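Nellik Tabletop Scraps

README for the Nellik collection, release 5

Summary

Nellik is a collection of photos of tables and other flat tops with small bits of litter on them: paper squares, receipts, crumbs, pen caps, bread ties, threads. It was put together for people working on household tidying, mainly the question of what on a surface should be picked up, what should be wiped away, and what should be left alone. The release has 186 surface sessions from two sites, Dorkwood and Gingate. Each session covers one surface from the time the items are set out to the time it is declared clear.

Maintainer: Aqeel Dogar

What is in the folders

surfaces/ – one folder per session, photos in time order
labels/ – one text file per session, same name as the folder
notes/ – free-text remarks by whoever laid out the items
splits/ – lists for training and testing

The notes are uneven. Dorkwood sessions usually have a line or two. Gingate sessions often have an empty file, kept so the names match.

Label types

Each item gets one of 7 labels: paper, food, thread or hair, packaging, stationery, speck, other. "Speck" is for anything too small to name with confidence. It does not mean dirt. Labelers were asked to use it freely and not to guess at crumbs, lint or dust.

Paper is labeled by what shows. A folded note, a blank square and a torn corner are all "paper". If there are marks on the sheet, the marks flag is set to yes, even when they could be creases. We do not transcribe writing.

Sparse surfaces

60 of the sessions are sparse, meaning one main item and plenty of open surface. They were added after users of the previous release reported that their systems did well on crowded tables and poorly on nearly clear ones. A small item on a wide plain top is easy for a person to spot, but the earlier sets had very few of them. 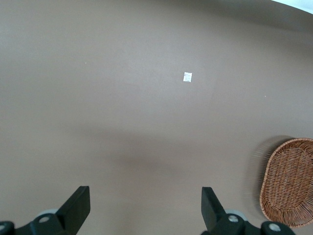 Sparse surface: white paper square on taupe-brown, marks flag set to yes. The two small pale spots are labeled "speck".

Shadows and changes in tone are not labeled. Many of the tops look lighter in one part and darker in another, and a soft dark band should not be read as a stain. Real stains, where the person laying out the surface knew of one, are listed in the notes file and nowhere else.

Splits

Splits are made by surface, so the same tabletop never appears in both training and testing. If you make your own split, please keep to this. Scratches and color are enough to give a tabletop away.

Known problems

Some Gingate folders have a few photos from before the items were set out. These have label files with no entries and can be skipped.

"Packaging" and "paper" overlap. A sugar packet was called packaging at Dorkwood and paper at Gingate for most of the collection period. The Yimer script in the tools folder merges the two if the difference does not matter to you.

Specks are undercounted on light tops.

Changes since release 4

Sparse sessions added. The old "trash" label was dropped, as it mixed up what an item is with what should be done with it. File names no longer contain spaces.

Corrections

Send corrections to the maintainer with the session name and the item you think is wrong. The next round of label fixes is planned for November.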